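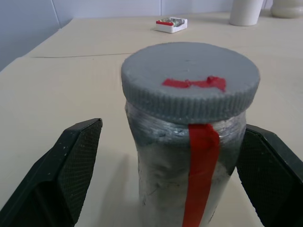 Every shelf of leftovers has a jar that has stopped admitting what it is. Paint thickens, filler sets, glue goes off in silence, and you find out on the one evening you need a spoonful of it. Labels are supposed to help, but a paper label on a working jar lasts until the first drip. Tape holds up better. A strip of red over the lid and another down the front can be spotted from across a room, even on a jar gone gray and streaky, and red is the color I use for one message only: check this before you trust it.

What follows is the method I use on my own shelf at Trovircombe. It takes an evening, most of which is spent looking for the scissors.

What you need

A roll of red tape, a roll of some other color, a permanent marker, an old rag, a flat stick for stirring, and newspaper. Rubber gloves if you like your hands.

Step 1. Get everything down

All of it, including the back row. Put it on newspaper. Resist opening anything yet. Anyone who opens the first jar will be repainting a chair by nine o'clock with the shelf still a mess.

Step 2. Wipe the threads

Most stuck lids are glued on by their own contents. Before you close any jar, run the rag around the threads, then around the inside of the lid. If a lid is already stuck, stand the closed jar upside down in warm water for 8 minutes, dry it well, and try again with a rubber glove on. Leave the pliers alone. I have a scar that covers this point in more detail.

Step 3. Open, stir, decide

Give the stick a slow turn along the bottom. If it comes back to one even color, keep it. If there's a skin on top, lift the skin off whole and stir what's left. If the stick stands up by itself, you own a paperweight.

Step 4. Tape

Good jars get the other color. Doubtful ones get red, twice: a short piece across the top of the lid, and a longer one from the rim down the front. The top piece is for when you're looking down into a box, the front one for when the jar is on a shelf. Press the tape firmly where it bends over the neck. It will wrinkle there — let it.

Don't run the tape so tight that it holds the lid shut, unless you enjoy peeling.

Step 5. Write on it

Contents, and the month you opened it. Mine say things like "Filler, gray, August." My neighbor Dougal Mowat writes "misc" on his and has 18 of them.

Step 6. Set a limit

Red jars get 3 months on the shelf. If I haven't tested or used one by then, it goes to the household waste site with the old batteries. Never down the sink, whatever your uncle did.

Put the red ones at the front when you load the shelf back up. They hate it there, and so will you, and the filler might get used.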